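Notes on the Potmont permit fees

I have been meaning to write up the records request I made last winter, partly so I stop explaining it by email. A few people in Potmont have asked how it was done and whether it was worth it. I think it was, though the result is smaller than some people have made it sound.

In December I went to the town office to get a permit for replacing our back steps. The sheet on the wall said the fee was $100. The clerk at the window asked for $100 and gave me a receipt. When I mentioned this to my cousin Ebbe Kristiansen, who had done nearly the same job on his porch the summer before, he said he had paid the fee and then a second amount for what he was told was an expedited review. He paid it in cash and got no receipt for that part. He hadn't thought much of it at the time. He wanted the porch done before his in-laws came.

I looked for an expedited review in the fee schedule and didn't find one. I looked in the town code and didn't find one there either. That doesn't prove anything. Small towns have all kinds of practices that never get written down, and some of them are harmless. But an unwritten fee, paid in cash, without a receipt, is the sort of thing a town ought to be able to account for.

So I asked for the records. My request was one paragraph long. I asked for the building permit log for the past two years, the matching receipts, and any written policy on expedited review. I sent it by email and also dropped off a paper copy, and I had the paper copy stamped. If you do this yourself, get the stamp. The deadline for a response runs from the date the office received it, and an email can sit unread for a long time.

The first answer was that the request was too broad. I wrote back and asked which part was too broad. There was a gap of several weeks, and then I was told I could come in and look at the log in person.

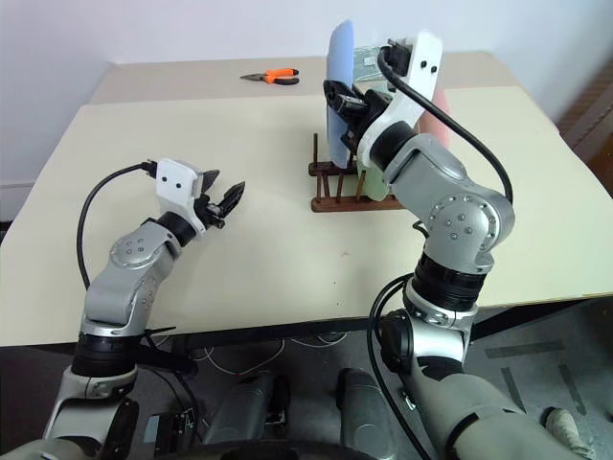 The log had 388 entries. I went in on three mornings and copied down the date issued, the date applied for, the type of job and the fee. They would have made photocopies for me, but at a per-page price that added up fast, and I type quickly. Ingvild Kristiansen, Ebbe's wife, came along for the last morning and read the entries out loud while I entered them, which cut the time in half.

Most of it was dull. A normal permit took between two and four weeks. There were 11 that had been issued within two days of the application, and 7 of those listed the same contractor, Michalski. I want to be careful with that. Michalski does a lot of roofs, and a roof permit is simple. A fast permit for a roof may just be a fast permit. None of the 11 showed any amount beyond the regular fee, and Ebbe's was one of them.

That last part is what I took to the town council. I didn't accuse anyone. I said that a resident had paid an amount that doesn't appear in the log, that no policy seems to exist for it, and that I would like the council to find out where the money went. Ebbe signed a statement. I spoke for my three minutes and sat down. One member asked whether I had a building permit myself, and I said yes, and that I had the receipt with me.

The council asked the county auditor to take a look, and that is where it stands. I have heard from two other households who say they paid for faster service. One of them is willing to put it in writing. The other isn't, and I understand that. They have an addition half built and still need the final inspection.

Two things have already changed. The window no longer takes cash for permits, and the fee sheet now has a line at the bottom saying that no other charges apply. Jesville, the next town over, has had a line like that for years – I checked when I was there to pick up lumber. It costs nothing to print.

People ask whether the clerk took the money. I don't know. I don't know if it was the clerk at all, since Ebbe dealt with someone in the back office whose name he didn't get. There may also be a drawer somewhere with an envelope in it and a perfectly boring explanation. I would be fine with that.

If you paid an extra charge on a permit in Potmont, write down what you remember now: the month, the amount, who you spoke to, how you paid. A bank withdrawal from the same day helps. You can send it straight to the auditor, and it doesn't have to go through me.

My spreadsheet is available to anyone who wants it. I took out the home addresses and left the rest the way it was in the log, spelling mistakes included. There is one entry for a shed on Turitz Road that appears twice with different dates, and I haven't been able to find out which is right.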